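4. Your First Chore: Bowl and Drawer

Read this section before promising anyone a clean kitchen. Ruvine can rehearse household work in simulation. Whether it can do yours is a separate matter, and Érica Lins, who wrote the chore list, still washes her own dishes.

1. Load the practice set called Vasconcelos. Wait for the drawer cabinet to finish drawing.
2. Check that the upper drawer is open and the lower one closed. If both are closed, reload.
3. Set the speed to 29. The dial goes to 100, and so did Reinaldo Caldeira, once.
4. Step through the views before you press Run. 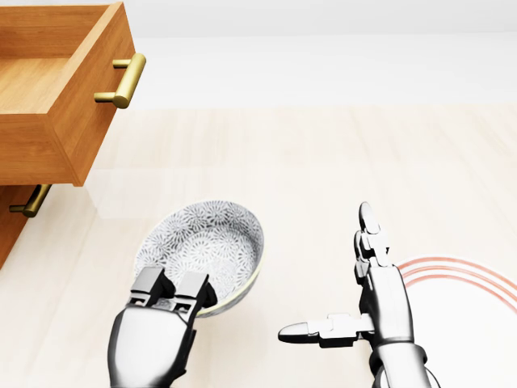
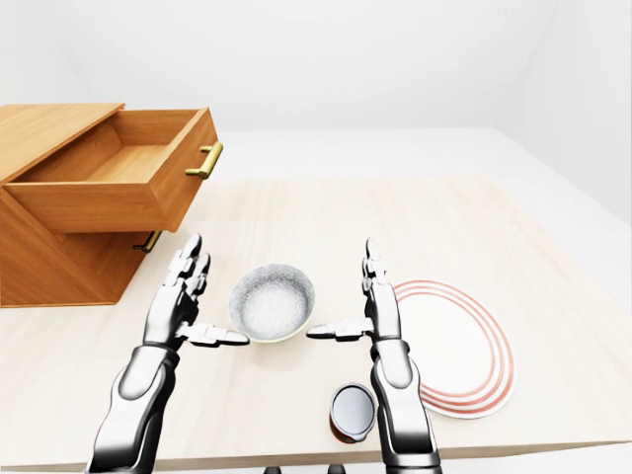
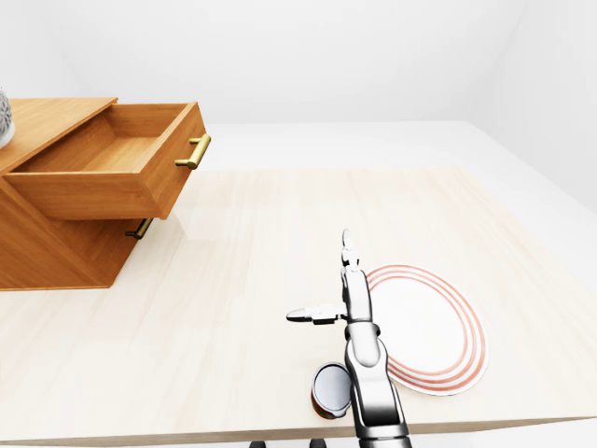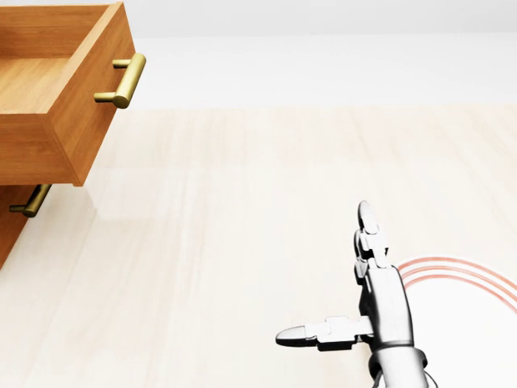 Upper drawer open in all four views.

5. Press Run and keep your hand near Stop.
6. When the arms come to rest, save the attempt under a new name.

Note: A person puts a bowl in a drawer without looking. Allow 90 seconds.

Caution: Do not move on to real crockery after one good attempt. Simulated bowls are free.

4.1 If the Run Stalls

Error 1665 means the hand has closed on air. Return to step 2. If it comes back, write to Simin Khosravi and attach the saved attempt.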